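The Fanora came with 11 days free and then it was 588 a month, and Hok-lam Tang had used up nine of them on other people's gutters.

He reviewed things. That was the job, more or less. Ladders, pumps, a heated waistcoat that gave him a rash. 1000 words each, sent to Ustel by midnight, paid in October if you were lucky. Now a kitchen service. You didn't get the arm till you'd signed. You got the practice room first, on a screen, and you taught it in there, and what you taught it would come down the wire to the real one bolted by your sink. So the leaflet said.

Tea, he thought. Teach it tea. How hard.

He sat down at the table with his coat still on. The login wanted a name for the kitchen. He put Birkance, after the street he grew up in, and then wished he hadn't, becuase now it said so every time. Good morning, Birkance. Birkance is ready.

"What's that?" said Sin from the stairs.

"Work."

"It's a cup."

"It's a mug."

She came and leaned on the back of his chair. His sister's girl, staying till the flat was sorted, which had been two weeks and then five. She ate toast over his shoulder. Crumbs on the coat.

"Why's it lying down?"

He didn't know. You pressed New Task and that was what you got, a mug on its side and the two black fingers waiting. You could slow it right down. You could stop it anywhere and nudge it by the arrow keys, a hair at a time, and then let it go and see. He had let it go 576 times. It kept a tally in the settings, in case you wanted to feel bad.

"Go on then," Sin said. "Go left a bit."

He went left a bit.
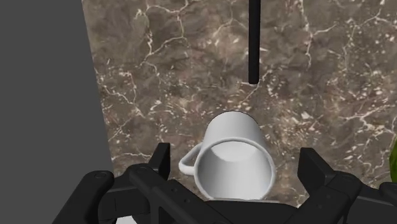 Page 3

"It's nearly at the handle," she said.

"I don't want the handle."

"Why not? That's what it's for."

He took his hands off the keys. It was true he'd been going for the body of the thing the whole time, both sides, squeeze. The guide said to. Page one of the guide, Your First Grip, wide and even. But he'd never in his life picked up a mug like that. His mother had. Both hands round it, always, even in summer, blowing across the top, and you couldn't get a word out of her till it was half gone.

"Uncle."

"I'm thinking."

"You're just sitting."

He pressed save. He opened the other window, the one with the review in it. So far it said, The Fanora is a kitchen service for people who. Then nothing. For people who what? Who couldn't lift a kettle. Who lived on their own. Who had 588 a month and nobody coming down the stairs with toast. He'd written kinder things about the waistcoat.

He typed, fast, before it went off.

Set-up is quick. The practice room looks good, the veins in the worktop are lovelier than mine. Support answered in a minute and were polite and no use. The guide has you hold a mug like a person with cold hands. I would of liked more on handles.

"Would have," said Sin.

"They'll fix it."

"Will they?"

They wouldn't. He fixed it. He put the date at the top, 6/25/25, the way Ustel wanted it, and then scrolled down and gave it three stars, then four, then three.

"Can I have a go?"

"It's late."

"You've got two days left. You said."

He got up – the coat caught on the chair and he had to be let loose – and she slid in under his arm and had the keys before he'd got the sleeve straight. She didn't slow anything down. She didn't look at the guide. He went to fill the kettle, and stood there with the tap running and his back to her, listening to her tap, tap, tap.

"Birkance is ready," the laptop said.

"Shut up, Birkance," said Sin.

He got two mugs down.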